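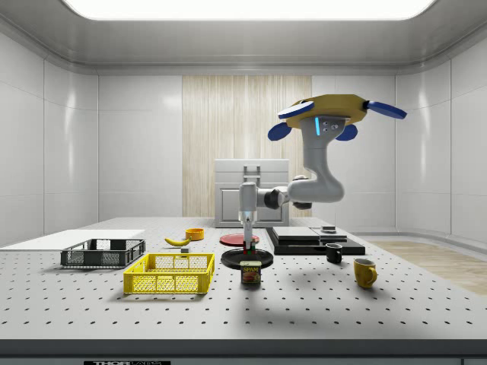 A robot arm over a perforated work table. Computer rendering.

The Dollard levee has three owners, two inspection schedules and no single operating plan. Last March, the county accepted a seepage report on the Nieto section that was already out of date when it was filed. The Tridach section, directly upstream, was not covered at all.

Remedios Bustamante, the county engineer, has asked for 300 feet of new drain along the landward toe. The request is sound. Water moving under a levee carries fine soil with it, and a toe drain with a proper filter lets the water out while holding the soil in place.

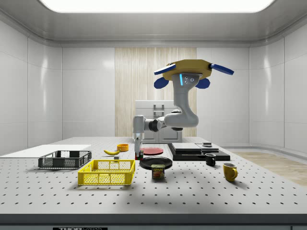
A drain will not settle who reads the gauges. There are five on the Nieto section, and the owner is required to report them only once a year. A yearly reading cannot show how fast pressure under the levee follows the river, and that is the number an engineer needs before a flood.

Supervisor Montserrat Escobar argues that monthly readings would burden private owners. The work takes one person over two hours with a water level tape. Ernosano, which owns the downstream section, already does it and sends the results to the county - where they sit in a separate file from the inspection reports.

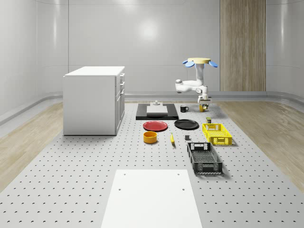
The county should write one reporting rule for all three owners, with monthly readings and weekly readings when the river is above flood stage. Drain money should be tied to that rule. Owners who miss a report should pay for the county to take the readings.

The draft permit, dated 11/27/14, contains none of this. It can still be amended before the vote.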